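From: Yusri Menon
To: bench-users
Subject: Re: Drawer layout and the blue mat

Elsie Greenwood wrote:

> Before I re-order labels I would like to settle the drawer layout at
> the Zididholm bench. At present the small parts are filed by the date
> they came in, as far as I can tell, which suits whoever unpacked them
> and no one else. I spent most of an evening looking for a 10k
> resistor.
>
> Three questions for the list:
>
> 1. Do we file by type of part or by project?
> 2. Does the meter live on the mat or on the pegboard?
> 3. Is anybody attached to the plant staying where it is?
>
> I should also like a view on liquids. I am not against having a
> bottle on the bench but I would want a fixed place for it.
>
> Elsie

Replying in order, with one addition at the end.

1. By type. Filing by project works only while the project is open. When the Binov timer was finished we were left with a full column of drawers marked BINOV, holding a mixture of headers, diodes and M2.5 screws, and the same parts were then bought again for Rudd. The stock sheet has 2,804 loose parts on it. I have not checked that total against the drawers and would not care to defend it, but even if it is badly out, the quantity is too large to be found by remembering which job a thing was bought for.

Proposed order, reading left to right and top to bottom within each cabinet:

Upper left: resistors by decade, then capacitors (ceramic, film, electrolytic), then inductors.
Upper right: diodes, transistors, regulators, logic, everything else with legs.
Lower: connectors, crimps, fuses, switches, screws, spacers, washers.

Parts in current use go in the clear compartment box and stay there until the job is closed. After that they go back to the drawers on the same day. The box should not turn into a fourth cabinet. It is convenient where it stands, in front of the lower drawers, but it does block them, so whatever goes behind it should be slow-moving stock. I suggest spacers.

Labels: 9 mm tape, black on white, type first and value second ("RES 10k", not "10k resistor"). One label per drawer, on the lower half of the front. The drawers are translucent, so a label in the middle hides the contents, and I look at the contents before I read the label. I need 103 labels for the scheme above. Please leave the old ones on until the new ones are printed.

2. The meter should be on the mat. I tried the pegboard arrangement at my own bench and the leads were forever catching on the next hook. The cost of leaving it on the mat is floor area, and the leads take more of that than the meter does. If they are looped and laid across the case or just beside it, the footprint is tolerable. They should not be wound tightly round the body, as this strains the wire where it enters the plug. We have replaced one set for that reason already.

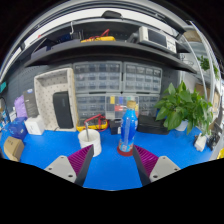

Zididholm, June 28, 2021

The back row has the meter and the small black box with the white label. The soft case is flat on the right and takes up mat that could be used for work. I would stand it on end against the wall or move it to the shelf. If it has to stay, it should be shut, with nothing put on top.

The speaker can remain in the white perforated holder. It keeps the thing upright and off the mat, and the holder was otherwise going unused at that end. I would ask that nothing further be stood in the lower part, so that the speaker can be lifted out without clearing anything first.

3. The plant. I have no attachment to it but I do not think it needs to go. The pot is small and the leaves are the difficulty, as they spread over the right-hand side and will sooner or later be in somebody's way. It can be moved back and to the right by the width of the pot. Water it at the sink and let it drain there before it comes back. I would rather this was done by one person, and I am content for it to be me.

4. Liquids. Agreed that there should be a fixed place. The red ring holder does this well enough: the bottle with the orange cap goes in the ring, cap on, and it comes out of the ring only while it is in use. My one reservation is the position. The middle of the bench is where boards get worked on. I would shift the ring to the left edge of the mat and keep the central part clear. The white cup should move with it. It is acceptable as a holder for one stick, but it is light, and a long item leaning out over the rim makes it easier to knock. A heavier cup would be an improvement. If anyone has a ceramic one to spare, please bring it in.

No other liquids on the mat, and that includes tea.

5. (My addition.) The mat itself. It covers the whole benchtop and so there is no bare surface for hot or dirty work. Protier will involve a fair amount of drilling in enclosures and I do not want swarf pressed into the mat. A sheet of hardboard 72 cm wide, laid on top for drilling and taken off again afterwards, would be enough. I can cut one. It can be stored on edge behind the door.

Unless there are objections I shall print the labels and start on the upper left cabinet. Resistors first. I would expect the remaining cabinets to be done by August, and sooner if somebody takes on the screws. Please do not refile anything by halves in the meantime: a drawer in the wrong place under the old scheme can still be found from the stock sheet, and a drawer in transit cannot.

Elsie, could you send me the tape order before it goes in? We have two printers and they do not take the same cartridge.

Yusri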